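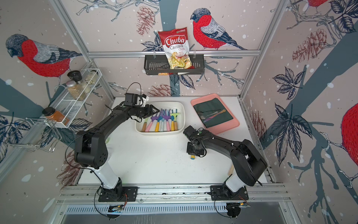
The Bullfinch Wallpaper

My aunt chose the wallpaper, and she chose it in November, when she was always at her most reckless with money. Bullfinches on pale pink, with pine cones and leafy branches and great slate-blue trunks going up between them, and snow coming down over the whole lot in fat white dots. My uncle said it would be like eating breakfast in a Christmas card. She said that was exactly what she had in mind, and would he please fetch the stepladder.

I was thinking of all this on the morning I came to sort out her things, because I had promised to do the cutlery and the garden tools and nothing else. My cousin had taken the books and the linen. My brother had the shed, poor man, and the boiler with Cetden stamped on the front that had never once lit at the first try. I had been given the small jobs, being the one who cries at small things, which seems to me now to have been a mistake on everybody's part.

The tools had come in to the white tub years ago and stayed there. They were the little ones she used for her pots and window boxes, and she had never owned two that matched. There were the purple rakes, like forks for a giant's salad, and the teal trowel, and handles in pink and yellow and white and plain wood, all lying side by side with their heads up one end as though somebody had put them to bed. She bought them singly, at fêtes and on holidays and once from the garden centre at Vasach, where she went in for a bag of compost and came out 3 hours later with a lemon tree and a new friend.

I ought to have just carried the tub out to the car. That was the plan, and it was a good plan, and I had left the boot open specially. But I stood there picking out whose was whose, for she had lent them all to us as children, and each of us had a colour. Mine was the yellow handle. I had fought for it, too. My cousin wanted it because it was the easiest to find in long grass, and I wanted it because my cousin did, and my aunt settled the matter by hiding it in the bread bin until we had both apologised.

The cutlery took longer still. She kept her best few pieces on the salmon-pink tray, on a dark green cloth folded over, and they never went in the drawer with the rest. Spoons, mostly, and a butter knife. Some were silver and some had a goldish look, and there was a bit of that pinky-purple shine that she called her sunset finish. They had come by post from a firm called Suominen, which she pronounced a different way each time she said it, and they were only for visitors. We were not visitors. We were told so whenever we reached for one. “Family has the drawer,” she used to say, and family had the drawer, with its bent forks and the teaspoon that had been through the mower.

The last time I saw her at that table was the 15th September. I had driven over with a plum cake, meaning to stay for 60 minutes at the outside, and it was dark before I found my coat. She cut the cake herself. Then she went to the tray – quite slowly, she was slow by then – and brought back two of the good spoons, and laid one beside my plate without a word about it. I didn't say anything either. I remember I was a little put out, if you can believe it. I thought, so I'm a visitor now, am I?

It was only on the drive home, somewhere past the Aline bridge, that it struck me she might have meant it the other way about. Perhaps she had looked at the tray and wondered who on earth she was still saving it for.

So I did not manage the small jobs very well. I rolled the spoons up in their green cloth and put them in my handbag, and I told my cousin over the telephone that I had done it, and she said good, she had hoped I would. I took the tub as well, though I have no garden to speak of, only a step and a bit of gravel. The teal trowel could do something with the gravel, I dare say.

The wallpaper had to stay, of course. I did try one corner with my thumbnail, down low behind the door, and it would not budge. My uncle had pasted it as if he expected weather. I smoothed the corner flat again, said goodbye to the nearest bullfinch, and went out to see whether it had rained in the boot.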